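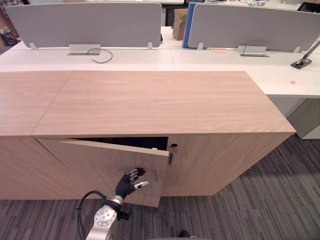

Afonso Caladoさんいわく、扉を開ける動作は指より手首の向きで決まるので、指の制御をいじる前に手首の角度を記録したほうがいいとのこと。先週の投稿への返信でもらった。そのとおりだと思ったので、今週は手首まわりから直している。共同作業場で組んでいるHukuraの続き。

2/12
手首の角度は、これまで関節の指令値だけを残していた。実測値は画面に出るだけで保存していない。これだと扉に当たって押し戻された分がわからない。火曜の夜に、指令値と実測値を同じ時刻で書き出すようにした。

3/12
書き出してみると、扉の縁に指をかけた直後に差が大きくなる。配線の張りも疑って、ケーブルの固定位置を13ミリ手前にずらした。差は少し減ったが、残りは手首側のガタだと思う。

4/12
ガタ取りに薄いシムを注文した。送料込みで2,489円。部品そのものより送料のほうが高い。届くまでは、紙を挟んで仮に詰めておく。
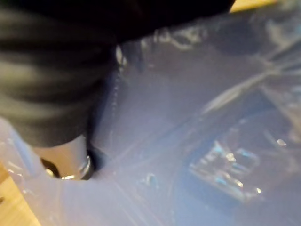 5/12
シムが来るまでグリッパー側の調整を進める。閉じる力の上限を決めたい。強いと薄い板がたわみ、弱いと持ち替えで落とす。今は上限を前の設定の7割にして、同じ動作を繰り返して比べている。

6/12
力の値はモーターの電流から推定している。静止しているときはそれなりに合うが、動き出しで大きく跳ねる。平均をとる窓を長くすると跳ねは消えるが、止まるのが遅れる。窓は短いままにして、動き出しの値だけ捨てることにした。

7/12
Lamisi Adjeiさんに聞かれた件。制御のコードはまだ公開していない。設定ファイルに作業場のネットワークの情報が混ざっているので、分けてから出す。11月中にやりたい。 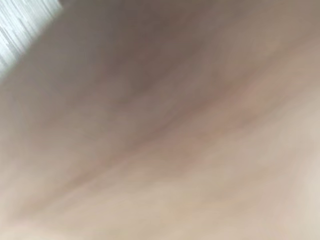 8/12
手首カメラの位置推定が飛ぶ件も見た。原因は照明だと思っていたが、ログの時刻を並べると、明るさが変わっていないときにも飛んでいる。レンズのすぐ前をぼけた面がふさぐと、細かい筋が読めるのは左上の隅の白い部分だけになり、特徴点が足りなくなる。そこで、画面の大半がぼけているときは推定を更新せず、前の値を持ち越すようにした。持ち越しは最長で2秒。それを過ぎたら腕を止める。

9/12
止め方は2段階にした。まず速度を落とし、それでも推定が戻らなければその姿勢で保持する。電源は切らない。切ると腕が自重で下がるので、扉の近くでは危ない。非常停止は別系統のまま。
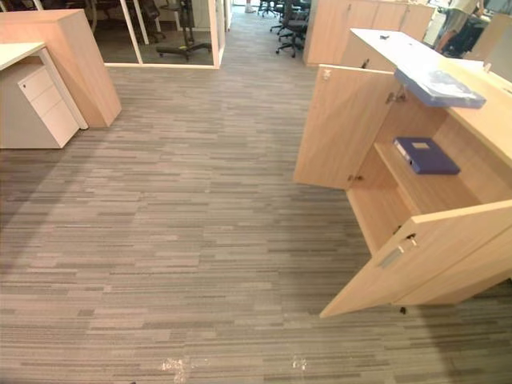
10/12
扉の開き角。全開にすると腕の届く範囲から外れる扉がある。上下で開く向きが違うと、下の扉を先に開けたときに台車の置き場がなくなる。順番は、上を開けて、中のものを扱って、閉めてから下、に固定した。自動で順番を決めるのは後回し。

11/12
Rhydian Gronowさんから、扉の縁に目印を貼れば早いという意見。確かに早いと思う。ただ、目印なしでどこまでいけるかを先に見ておきたい。だめなら貼る。貼る場合でも、手首の記録はそのまま使える。

12/12
残っているもの。シムの取り付け、電流推定の確認、設定ファイルの分離。シムを入れたら手首の差をもう一度測って、値をここに載せる。ケーブルの固定具は今の樹脂製だと緩むので、次に作業場に行くとき金属のものに替える。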